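How I Check a Quote Before It Goes in the Paper

I run a small community news site called the Numanstead Roman (there's a long story about the name and I'm not telling it). People who write for us for the first time always ask me the same thing, which is how to handle quotes. So I finally typed up what I do. You can use it for a school paper, a newsletter, a neighborhood blog, whatever you've got going.

I should say that I learned most of this by getting it wrong. My first year I ran a line from a parking meeting that had the speaker saying "we won't" when she'd said "we want." One letter or so! She called me at 7 in the morning and she was very nice about it, which made it worse.

Before the interview

Write your questions out. I don't read them off the page, but having them there means I'm listening instead of trying to remember what comes next. I leave a big gap under each one for notes.

Tell the person who you are and what the story is for, right at the start. Then ask if you can record. Look up the rules on recording where you live, too, as they're different from place to place. I ask every time no matter what, and then I ask again once the recorder is running so their okay is on the recording.

Get the name spelled out loud, letter by letter. Even the easy ones. My cousin is Omar Matar and he has been in print as Omer, Matter and, once, Martha. Ask for the job title in the same breath, and write it the way they say it.

During the interview

Record AND take notes. I know it feels like double work. My notes are mostly time marks: if somebody says something good, I glance at the counter and jot down where we are, plus three or four words. Later on I can jump right to it and skip the twenty minutes about the drainage ditch.

If you aren't sure what someone meant, stop and say it back to them. "So you're saying the library closes on Thursday nights until the fall?" Half the time they'll fix it for you and give you a better quote while they're at it. Nobody has ever been mad at me for this.

Be really clear about what's on the record. If a person says "this is off the record," stop writing and work out what they mean by it before they go on. Some people mean don't use my name. Some mean don't print it at all. Those are very different deals and you want to agree on one of them out loud.

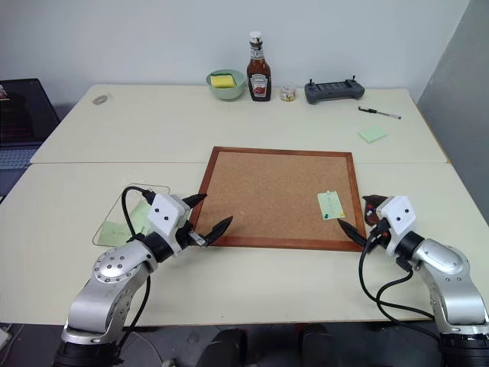
Can I fix somebody's grammar inside the quote marks?

I don't. If the words are inside quote marks, they're the words the person said. I'll drop an "um" or a "you know," and that's as far as I go. When a sentence is such a tangle that readers can't follow it, I take the marks off and put it in my own words, or I quote just the clear part.

After the interview

Listen back the same day if you can. I type out only the parts I might use, and I play each one twice - once to type it and once to check it with my eyes on the text. It's slow. A 29 minute interview with the school bus people took me most of an evening, and I used 5 lines of it.

Next comes the part new writers skip. For every quote, look at the sentence that came right before it on the recording and the one right after. Does your quote still mean the same thing standing alone? We had a draft last April where a shop owner said "it's a disaster," and the draft made it sound like the new sidewalk. I played it back and he was talking about his own stockroom.

Then check the facts inside the quote. Quoting somebody correctly doesn't make them correct! A man told me 300 people had signed the petition about the Callelia Street crossing. He did say it, it's on the recording, and I could have run it. I asked to see the sheets first, and he'd been counting two copies of the same pages. We ran the smaller number without a quote and he was glad I'd looked.

Reading quotes back

Papers differ on this, so ask your editor. My own rule is that I'll read a person their quotes over the phone if the subject is technical or if I have any doubt at all. I don't send the whole story ahead. If they say "I didn't say that," I go back to the recording. If they say "I wish I hadn't said that," well, that's another conversation, and I talk it over with Issa Matar, who edits me.

How I lay it out

In my draft I put a tag after each quote with the file name and the time on the counter, like (Meka hearing, 14:20). Issa can go straight to it. The tags come out right before we publish, and I search for the open parenthesis to be sure I got them all. I missed one in the winter and a reader wrote in to ask what happened at 14:20.

Keep your recordings and notes. I hold on to mine for 3 years in a folder with the month on it.

If a mistake gets through anyway

Fix it as fast as you can and say that you fixed it. I put a line at the bottom saying what was wrong and what's right now, in plain words, and I call the person if their name is on it. The first one of those calls is awful. They do get shorter.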